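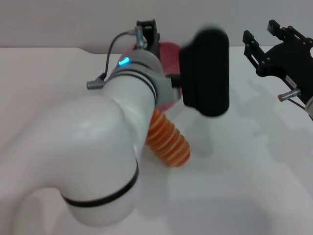 Braço branco com garra preta e, por trás, uma taça cor-de-rosa.

Transportes de Irneck: mais uma promessa para os motoristas

26 de setembro de 2020

O governo regional de Irneck voltou a garantir que os salários em atraso dos motoristas da Fluvby serão pagos "com a maior brevidade". A frase é conhecida. Já constava, quase palavra por palavra, do comunicado de junho, quando a greve foi suspensa a troco de um calendário de pagamentos que ninguém fora do gabinete chegou a ver.

Desta vez o anúncio veio acompanhado de uma reunião, de uma fotografia de grupo e de um documento de seis páginas a que chamaram memorando. Lemos o memorando. Fala de "compromisso partilhado", de "sustentabilidade da rede" e de "diálogo permanente com os parceiros sociais". Não indica um montante nem uma data, e a única obrigação concreta recai sobre os trabalhadores, que se comprometem a não convocar novas paralisações enquanto durarem as conversações. Quanto tempo duram as conversações, o texto não diz.

Convém recordar de onde vem a dívida. A Fluvby ficou com as linhas urbanas há 22 meses, depois de o governo ter decidido que a exploração direta saía cara. A empresa prometeu manter os postos de trabalho, os horários e as tabelas salariais. Os horários mudaram logo no primeiro inverno. As horas extraordinárias começaram a ser pagas com atraso, depois aos bocados, e em vários casos deixaram de aparecer no recibo. O sindicato dos transportes calcula que mais de 2.000 trabalhadores, entre motoristas, mecânicos e pessoal de limpeza, tenham valores por receber. A empresa contesta o cálculo, mas até agora não apresentou outro.

O governo insiste que se trata de um conflito entre uma entidade privada e os seus empregados. É uma posição cómoda. O contrato de concessão prevê penalizações por incumprimento das obrigações laborais, e compete ao próprio governo aplicá-las. Perguntámos ao gabinete dos transportes se alguma foi aplicada. A resposta foi que o processo "está a ser acompanhado". 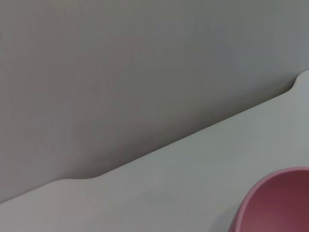
Painel cinzento junto a um tampo claro.

Bernadette Quintanilla, delegada sindical no terminal de Crenshaw, esteve na reunião e saiu pouco convencida. "Pediram-nos paciência outra vez", contou-nos. "Perguntei que dia é que eu podia dizer aos colegas e responderam-me que isso era uma questão técnica." Segundo a delegada, o representante da Fluvby falou durante boa parte do encontro sobre a quebra de receitas e sobre a renovação da frota, e saiu antes da parte dedicada aos salários.

A tal renovação da frota também merece uma pergunta ou duas. No mesmo mês em que dizia não ter tesouraria para pagar as horas em dívida, a empresa anunciou o Plunero, um sistema de gestão de turnos que vai "otimizar os recursos humanos". Os motoristas com quem falámos sabem dele o que leram no jornal. Não foram ouvidos, embora a lei obrigue à consulta prévia -- e o memorando passa por cima do assunto sem uma linha.

Há ainda o adiantamento. A Fluvby propõe entregar 40 euros a cada trabalhador como "sinal de boa vontade", a descontar mais tarde no acerto final. Ou seja, um empréstimo sobre dinheiro que já é deles. Houve quem aceitasse, e percebe-se porquê: com a renda por pagar, não se recusa pouco à espera de muito.

O plenário de Crenshaw vai votar se o memorando é assinado. A direção do sindicato inclina-se para o sim, com o argumento de que recusar daria ao governo um pretexto para abandonar a mesa. Pode ser. Em junho ouvimos o mesmo argumento, e o calendário então prometido continua sem ser publicado. Voltámos a pedir uma cópia ao gabinete e à empresa. Se alguma delas responder, publicamos o documento na íntegra na próxima edição.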